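Re-oiling a Butcher-Block Work Surface
Last updated 9/11/24 by Borislav Yordanov

Applies to: solid or strip-laminated tops with an oil finish. Does not apply to tops sealed with polyurethane, lacquer or hardwax. If you do not know which finish you have, do the drop test in step 1.

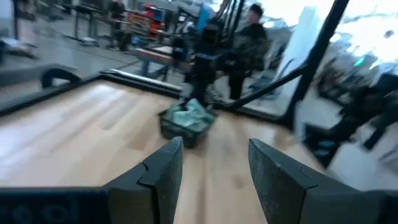
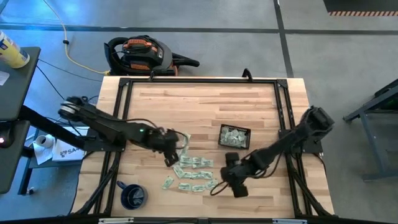 Light butcher-block tops.

Materials
Food-grade mineral oil, or raw tung oil cut with citrus solvent
Sanding sheets, 120, 180 and 220 grit
Cork or rubber sanding block
Vacuum with brush head
Lint-free cotton cloths, at least six
White vinegar, plain dish soap
Metal can with a tight lid, for used cloths

Tung oil gives a harder film and a longer service interval. Mineral oil never cures and has to be renewed more often, but it is easier to patch. Do not switch from mineral oil to tung oil without sanding back to bare wood. The two do not bond.

1. Test the existing finish
Put a teaspoon of water on the top and leave it for five minutes. If it soaks in and leaves a dark spot, the oil is worn out. If it beads and wipes away clean, the top is either freshly oiled or sealed. Scrape a hidden spot on the underside with a razor blade. A sealed top gives up thin, clear flakes. An oiled top gives wood dust.

2. Clean
Clear the surface. Anything bolted to the top can stay if you can get a cloth around its feet. Wash with warm water and a little soap, working along the strips. Wipe down with one part vinegar to four parts water, then with plain water. Let the top dry overnight. Strip seams hold water longer than the faces do, and sanding them damp will tear the fibers.

3. Sand
Start at 120 only if there are stains or raised grain. Otherwise start at 180. Sand with the grain at all times. Finish at 220 and no finer; a surface burnished at 400 or above takes oil poorly. Vacuum between grits. Stand at one end and look along the top toward a window to find scratches left from the coarser sheet.

4. Apply the oil
Flood the surface and spread with a cloth. Leave it for 20 minutes and add more wherever it goes dull. Wipe off all excess. For tung oil, wait 24 hours between coats and apply four coats. For mineral oil, two coats a few hours apart are enough. Coat the underside as well. A top oiled on one face takes up moisture unevenly and will cup.

End grain takes two or three times as much oil as face grain. Keep feeding it until it stops drinking.

5. Dispose of cloths
Cloths wet with tung oil can heat up and ignite on their own. Put them in the metal can, cover with water, close the lid.

Coverage
One liter of mineral oil gave two coats on around 60 square feet of maple, both faces. Tung oil cut one to one went slightly further.

Common faults
Sticky film after two days: excess was not wiped off. Rub down with a cloth damp with citrus solvent.
Pale rings: shallow water marks. Sand lightly at 220 and re-oil the area.
Black spots near hardware: iron reacting with tannin. Treat with oxalic acid, rinse, dry, re-oil.
Open seam: do not fill with oil. Clean out, glue and clamp first.

Thanks to Snežana Spahić for the correction on oxalic acid rinsing.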